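搜索本站文章 请输入关键词

用了一整个旺季的Jenari散件分拣套件，说说我的感受（连带说说我们车间）

最后更新：2022年1月

先交代一下我是干什么的，不然后面很多话你会觉得没头没尾。我在Trirov的退货车间上班，做的是散件回收：小孩玩具、桌面杂物、各种拆了包装又被退回来的零碎东西，混在一个个大箱子里送到我们手上，我们把它们一件一件拣出来，能修的送修，能配套的配套，不行的按材质分开丢。听起来很简单吧？你来站一天试试！一箱子里面什么都有，积木卡在瓶子底下，胶带粘着小零件，还有一些到现在我都叫不出名字的东西。

公司去年给我们这条线上了一套自动分拣，手臂是原来别的项目留下来的，夹爪、相机和软件是Jenari的套件，看板和派工用的是Dolteo。我从装机就在旁边，后来又被派去当“带机员”（这个称呼是车间自己叫出来的，工资条上写的还是分拣员），所以这篇评测是一个天天跟它站在一起的人写的，不懂算法，也没参与采购，说错了技术名词请各位高手轻拍。

套件是公司买的，厂家没给我任何好处，连一支笔都没给，我还挺想要一支的。

开箱和安装

箱子打开以后我第一个反应是：线怎么这么多！夹爪本体其实不大，拿在手里比我想的轻，手指是透明的，刚开始我老担心它一碰就断。说明书有中文版，翻译得磕磕绊绊，有一页写着“请将料箱安抚到位”，我们组笑了好几天，后来谁要搬箱子都说去安抚一下。

厂家派来的工程师是Yayra Laryea，在我们这儿待了两个班，话不多，干活很细。她装完以后把走线重新理了一遍，让我在旁边看着，告诉我哪几根是可以动的，哪几根绝对别碰。我把这些拍下来贴在柜门内侧，后来真的救过我一次，夜班有个同事想把一根碍事的线塞到后面去，被我拦住了。

安装部分我有一个意见，就是料箱的固定。套件里没有配任何固定件！说明书只写“料箱应保持稳固”，怎么稳固你自己想办法。我们试过防滑垫，试过在箱子底下塞东西，最后还是老老实实用夹钳夹住箱沿，再拿蓝色胶带在台面上贴个十字当记号。卖这个价钱，配几个夹子能怎么样呢？我就不明白了。

标定比我想象的容易。屏幕上一步一步带着你走，走错了它会退回上一步，不会让你从头来。我第一次自己独立做标定的时候手心全是汗，做完喝了一大杯水，后来就跟每天早上刷牙差不多了。

抓东西到底行不行

这一段估计是大家最想看的，我尽量说得细一点。

硬的、有棱有角的东西，它抓得真好。积木块是它的强项，颜色鲜艳的更好，夹爪伸下去、合上、提起来、走人，动作干脆得很，我有时候看着看着就发呆了。以前这种小块我们要弯着腰用手扒拉，扒到下午指甲缝里全是灰。

透明的塑料瓶就比较看运气。尤其是捏瘪了的那种，表面一棱一棱的全在反光，软件有时候会把一个瓶子认成两样东西，有时候干脆当它不存在，从瓶子上头伸过去抓别的，把瓶子推得满箱跑。Yayra说调曝光能改善，我们调了，确实好了一些，可是调完以后深色的东西又看得没那么清楚，来回折腾了好几次，最后取了个中间值，两头都凑合。

还有反光。我们用的灰色大箱子内壁有一截是亮的，颜色鲜艳的东西靠近了，壁上就会映出一团糊糊的影子。我一直怀疑软件偶尔会去追那团影子，报给厂家，厂家回信说“已记录”。行吧，记录了就好。

小的圆东西是它最头疼的。越小越圆越贴边，它越为难。箱壁是斜的，东西滚到墙根底下，手指够得着但是使不上劲，它会试一次，再试一次，然后屏幕上跳出黄色提示叫人来。我们设的是两次不成就跳过，箱子走完一轮，剩下的由人收尾。这个设置我强烈推荐，默认值太高了，它会在那儿跟一颗小珠子较劲半天，看得人血压上来。

胶带卷嘛，平躺着的时候大多数能夹起来，它会去夹一侧的圈壁，这个是后来软件更新以后才学会的，更新之前它老想抱住整个外圈，抱不住就一脸无辜地停在那里（我知道它没有脸，可是你看久了真会觉得它有）。

旺季最忙的那个班，我们这一台走了113箱。这个数字我记得特别牢，因为Dolteo的看板下班的时候会跳一朵小烟花出来，上面就写着箱数，整个车间都在拍手机。十二月的时候我每天回家脚还是肿的，但是腰没事，往年十二月我是要贴着膏药睡觉的。

速度方面，我的感觉是单件它没有熟手快，我们组里的熟手Eldana Hailu闭着眼睛都比它利索。它的好处是匀，早上什么样，凌晨还什么样，不会因为吃了午饭就犯困。

线缆，必须单独拿出来骂两句

手臂转起来的时候，那些线要跟着走。黄的、黑的，绕着手臂兜一大圈，转到某些角度就会搭到箱沿上面来。工程师说余量是必须留的，绷紧了反而容易拉坏，道理我懂，可是每次看它从箱沿上面扫过去我心里还是一紧。我们现在每班开机前要看一遍扎带，松了就换，这件事写进了交接表，谁签字谁负责。

另外清洁的时候也要小心，擦台面的布不要从线底下硬拽。别问我为什么知道。

夹爪的手指也要常擦。透明的材料沾了胶印、灰尘都看得很清楚，这倒算个优点，脏了一眼就知道。我用的是普通的无绒布沾一点水，厂家推荐的专用清洁液我们买过一瓶，味道冲，大家都不爱用，剩下大半瓶还在架子上。

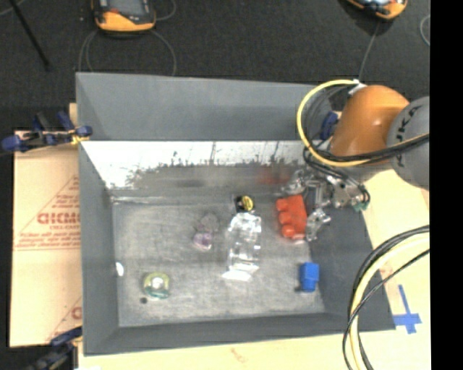
软件和看板：Jenari管抓，Dolteo管人

这两家的东西放在一起用，体验差得有点远，我分开说。

Jenari那边的界面干净，字大，戴着手套也点得准，出错的时候会用一句人话告诉你哪里不对，比如“右侧料箱壁附近有未识别物品”，你过去一看八成就在那儿。更新也算勤快，而且可以选在换班的时候装，不会干到一半突然重启。唯一的毛病是语言切换，每次更新以后都会变回英文，我们夜班有个阿姨英文一个字不认识，全靠记位置按，有一次更新把按钮顺序换了，她站在那儿喊我，喊得整个车间都听见了。我第二天就把按钮画成图贴在屏幕边上，现在更新之前我都先看一眼有没有换位置。

Dolteo就复杂了，它管派工、管看板、管统计。刚上线的时候，它把每个人的介入次数都列在大屏幕上，谁被机器叫了几次、每次去了多久，红的绿的排得整整齐齐。你想想看那个气氛！机器卡住了叫人，最近的人去处理，结果去得最勤快的人名字后面数字最大，看上去反倒像是他老出问题。头一个礼拜就有人开始装没听见提示音了。

这件事是Eldana去跟主管谈的。她在这条线上干得最久，平时不怎么开会发言，那次她直接把主管拉到屏幕前面站着，让他自己看了一个钟头。看完以后主管把个人排名关掉了，换成按料箱来统计，哪种箱子叫人最多就把哪种箱子挑出来先走人工。改完以后我觉得整个车间都松了一口气，提示音一响，大家又肯走过去了。

所以如果你们单位也要上这种看板，我真心劝你们在装机之前就把这个选项问清楚，在设置里藏得很深，在“报表”下面的“显示”下面的“团队视图”里，默认是开着的。为这一条我就要给它扣分。

报警声也是可以换的！默认那个声音又尖又长，跟倒车似的，换成第四个，短短的两下，听得清也不烦人。

人这边到底变了什么

我知道很多人点进来是想问这个：上了机器以后，有没有人被裁？

我们这条线没有裁人，但是有变动，我不想把它说得太轻松。原来的夜班缩了一部分，有几位同事转到了维修和配套那边，有的人挺高兴，修玩具比扒箱子有意思多了；也有人不太适应，坐着干细活眼睛累，而且原来夜班的补贴没有了，一个月到手少一截，这个钱对家里有小孩的人来说是很实在的。公司后来给转岗的人发了一次性的补助，3000块，算是有个态度，够不够，每个人心里的账不一样，我没法替别人说。

留在线上的人，活的样子变了。以前是一直低头拣，脑子可以放空，耳朵里塞着音乐，手自己会动。现在你要盯着它，要听提示音，要判断它是真卡住了还是在想事情。体力上轻松了好多，脑子反而更累，下班回家老公问我今天忙不忙，我都不知道该怎么回答。干体力活的累睡一觉就好，这种累是躺下了还在听有没有“嘀嘀”。过了头一个月好多了，我现在半夜不会再听见它了。

说话的时间也变了，这一点我原来完全没想到。以前我们几个人围着一个大台子，一边拣一边聊，谁家孩子考试了、哪家菜场便宜了，什么都聊。现在每个人守一块地方，要聊天得专门走过去。刚开始那阵子车间安静得很怪，只听见手臂转来转去。后来Eldana提议把收尾的人工台并回到一起，机器剩下的东西统一送过来，大家轮流坐，一个班里总有一段时间能凑到一块儿。主管同意了，产量也没掉。我觉得这是整个改造里最好的一个主意，可惜套件说明书里不会写。

年纪大的同事上手没有大家想的那么难。我带过的人里面，学得最快的恰恰是一位快退休的大叔，他以前开过机床，对“会动的东西要离远一点”这件事有天生的敬畏，从来不把手伸进还没停稳的区域。倒是年轻的胆子大，老想趁它转身的那一下伸手去捡东西，我为这个发过好几次火。安全这块我一句软话都不想说：要伸手，先按停，看着它停稳了再伸，哪怕只是捡一个小豆子。我们培训的时候这句话每个人都要念出来。

还有一件小事。以前我们拣到好玩的东西会举起来给大家看，现在机器先过一遍，剩到人手里的全是它搞不定的怪东西，反倒更好玩了。收尾台旁边有个托盘，专门放“它不要的宝贝”，每个月底清一次。

钱和配件

套件本身的价格我不知道，采购不归我管，我问了也没告诉我，所以性价比这一项我没法打分。我能说的是耗材。夹爪的手指是要换的，我们的换法是Yayra定下来的，每运行400小时换一副，换的时候自己用小扳手就行，十来分钟的事，螺丝有点小，建议在下面垫块布，掉进料箱里你就得跟它抢了。

换下来的旧手指我留着一副，边上磨得毛毛的，摸上去跟新的差很多。

有同行推荐过Dogbe的手指，说便宜，样子也差不多。我们借来试过一个班，装是装得上去，抓硬块没区别，抓软一点的东西容易打滑，瓶子掉了好几回，就还回去了。也许他们家的料箱比我们的好伺候吧，你们可以自己试，别一下子买太多。

售后方面，电话打得通，这一点就已经超过我用过的很多设备了。回复快慢看问题，换件很快，软件问题就看缘分，前面说的墙上倒影那件事到现在还是“已记录”。

我觉得值得夸的

抓硬的小块稳，手感（如果机器也有手感的话）很轻，我们检查过，几乎没有夹坏过东西。

标定步骤友好，普通工人学得会，不用每次都请工程师。

报错说人话。这个真的难得！

对腰好。我是认真的，光这一条我就愿意给它高分。

我觉得该改的

固定件不配，全靠用户自己想办法。

更新以后语言变回英文，改了这么久都没改好。

透明的、反光的东西还是看不准，贴边的小圆件基本指望不上，收尾一定要留人，销售要是跟你说“全自动”，你就把一颗小珠子滚到墙根底下请他演示。

线的走法可以再想想，至少出厂的时候多给几根扎带吧。

适合谁，不适合谁

如果你们的东西又杂又硬，箱子规格统一，班组里有一两个愿意琢磨机器的人，可以上，上了会舒服很多。如果你们主要是软包装、透明袋子，我建议再等等，或者请厂家带着机器到你们那儿拿你们自己的料试，别拿他们带来的样品试，他们带来的样品都特别乖。

如果你是管理的人，正在考虑要不要买，那我多嘴一句：先去跟站在线上的人聊，把谁转岗、补贴怎么算、看板上显示什么，在机器进门之前就讲明白。我们这边是边装边讲的，那一段时间谣言满天飞，更衣室里什么版本都有，有一个版本说连食堂都要换成机器打饭，我还真信了两天。

打分的话，抓取给八分，软件给七分，Dolteo看板关掉个人排名以后给六分，没关之前我只肯给两分。

下个月厂家说要来升级识别透明件的部分，还是Yayra过来。我已经攒了一袋子最难搞的瘪瓶子等着她了，等升级完跑一阵，我再回来补一段。有问题的朋友可以在下面留言，我一般下了班才看，回得慢别着急。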